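Naltdale Home Forum > Furniture > Living room
Thread: Is the "Beyene" coffee table worth 4000?

shin_siwoo
Posted 16 November 2024
The Rallevon store wants 4000 for the Beyene. Salesman says it's "investment furniture" and will hold its value. My wife likes it. I think it's a sheet of glass and two bits of base. Has anyone ever sold one of these for what they paid?

prurkik_fan
Bought mine used for 172. Draw your own conclusions about the investment part.

oldgrain
172 for a real one? I doubt it. There are copies of that shape all over the place and most sellers have no idea which they've got. Any paperwork?

prurkik_fan
No paperwork. It holds up coffee.

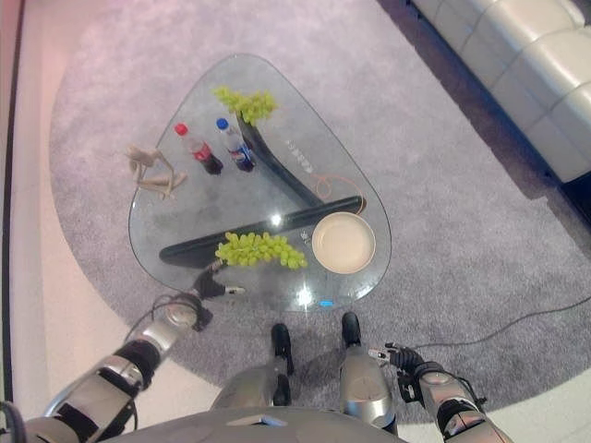
subinyeon
Resale is a fairy tale with most furniture, and glass is the worst of the lot. One chip and you're done. I'd also ask what you plan to put under it. With a clear top, whatever is on the floor becomes part of the table, and on a shaggy gray rug like this one you'll be looking at every crumb through the glass. Ceiling lights show up in it as white spots too. The showroom never mentions that.

oldgrain
Disagree on the glass. Mine has been through 7 years and two kids without a mark. People baby these things for no reason.

subinyeon
Seven years of luck isn't data. What did you pay, and what would you get for it today?

oldgrain
Not selling, so I don't care. He asked if it was worth it, I'm saying it's a good table.

shin_siwoo
He asked if anyone had sold one for what they paid :) So far that's a no.

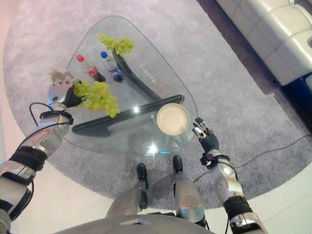
Grapes over the rounded glass top, plate off to the right.

mossbank
Fruit looks nice on any table. The store charges for the styling. I priced plain tempered tops last March and a cut-to-size piece was 107 delivered. Legs are extra, sure, but not 3800 extra.

oldgrain
And it'll look like a 107 dollar top.

mossbank
From the couch? Doubt you could tell.

shin_siwoo
Going back to the store to ask if they'd buy it back in a year - if it's an investment they should jump at it. Su-bin, does the rug thing go away with a flat weave?

subinyeon
Mostly. Crumbs still show but at least you can sweep them up.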